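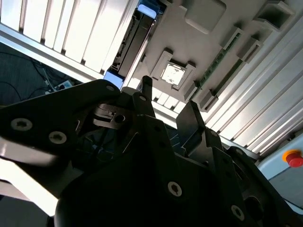

Kanevix Parts Plate for Desktop Teardown

Sold by Nustetti
Price: $200, mounting screws included
Ships from our Drenitz workshop

If you take desktop computers apart for a living (or you've got a garage full of them and a patient family), you know the part of the job that eats your day. It's hardly ever the taking apart. It's hunting for the processor you set down ten minutes ago, or finding out that the memory stick you were so careful with has slid under the case. I got tired of that, so I made a plate for it.

The Kanevix is a square gray plate with raised holders on it, and every part you pull gets a spot. That's really the whole idea! I've been using mine since May and 1,124 desktops have gone past it so far. Yes, I keep a tally. I like a tally.

What goes where

You get two tall narrow slots on the left, a small rectangular holder next to them, a couple of open boxes toward the right, and two square cups down at the bottom corners. There are no labels molded in, and I went back and forth on that for ages. My memory sticks go in the tall slots, but I have a customer who does the complete opposite of everything I do and she's perfectly happy, so I left it open.

The little rectangular holder is the one I'm proudest of. Processors are the thing I worry about most, with all those contacts to keep my thumbs off, and having a home for one right at eye level means I put it there without thinking. Take it out of the socket, park it, go on to the next thing. The bottom cups I use for screws, one for case screws and one for everything else. If you mix drive screws and case screws you'll be sorry, take it from me.

Where to mount it

Mine's on a ribbed metal wall behind the bench, and it's been great there. Hang it at a height where you can reach it without leaning over the open case, because you will drop things, and a screw that falls into a motherboard always finds the worst spot. Flat drywall or a wood backboard is fine too. On ribbed metal, put your screws through the high part of the rib and snug them up evenly, going corner to corner. Don't crank down on the first one and then wonder why the others won't line up (ask me how I know).

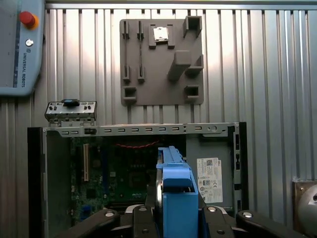

Could it just lie flat on the bench, Figueroa wanted to know, as there's no wall at all behind their repair counter, only a window. And would the cups still hold screws if somebody bumped the table?

Sure, it'll lie flat, and the cups are deep enough that a normal bump won't empty them. You do lose bench space, though, and an open tower on its side already takes up a lot of room. If it were my counter I'd screw the plate to a short upright board and clamp that to the back edge. You can take the board down at closing time and your window is your window again.

What it won't hold

Anything big! Please don't try to stand a power supply on it. Full-size hard drives don't belong there either, and I get asked about those more than anything else, so let me tell you how I handle them. Plenty of office towers use plastic caddies, the kind that hug the drive on the sides and let you lift the whole thing out in one go. With those I leave the drive in its caddy until I've decided what's happening to it. The caddy gives you something to grab that isn't the circuit board, and it makes a decent bumper when you set the drive down.

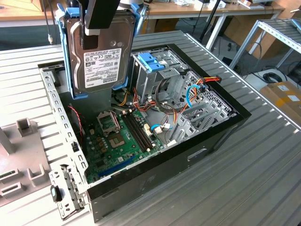 I write the machine number on a bit of masking tape, stick it to the caddy, and put the lot in a padded tray well away from the screws. Unplug the data cable and the power cable before you lift, and go slow on the power one, as those connectors can be stubborn in older machines. If the wires are bundled up near the drive cage, move them over to one side first so the caddy doesn't snag on the way out.

While I'm at it, once a processor is out, close the socket back up if you aren't putting another one in right away. Dust gets in there and so do sleeves.

Cleaning and care

Dry brush, then a damp cloth. Skip the strong solvents. I give the holders a quick brush-out at the end of the day and check the mounting screws every 1,000 machines or so, and mine have only needed a quarter turn.

In the box

1 Kanevix parts plate, gray
Mounting screws
Paper drilling template (keep it, you'll want it if you move shops)

Ordering

I make these in small batches and the next one goes out 23rd July. If you need 5 or more for a repair line, write to Nustetti before you order and I'll work out the shipping by hand, since the cart overcharges on multiples and I haven't gotten it fixed yet. Returns are fine as long as the plate hasn't been drilled.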